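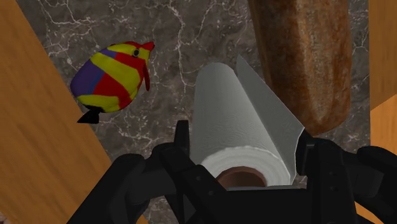
In defence of the slug

My neighbours in Brarnosville wage war every Tuesday evening, armed with torches and a 1,000 g tub of Bostitz pellets. They have two hostas between them. I have none, having let the slugs finish mine in May, and I sleep well.
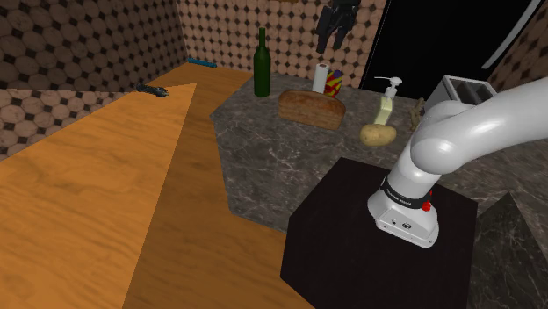

Grey marble worktop with faint white veining.

The garden centre sells a copper collar for every pot. Kit out a modest patio and you could buy 700 lettuces instead, which the slugs would also enjoy. I'd sooner plant something they dislike and go indoors. Lavender, say. They've left mine alone so far.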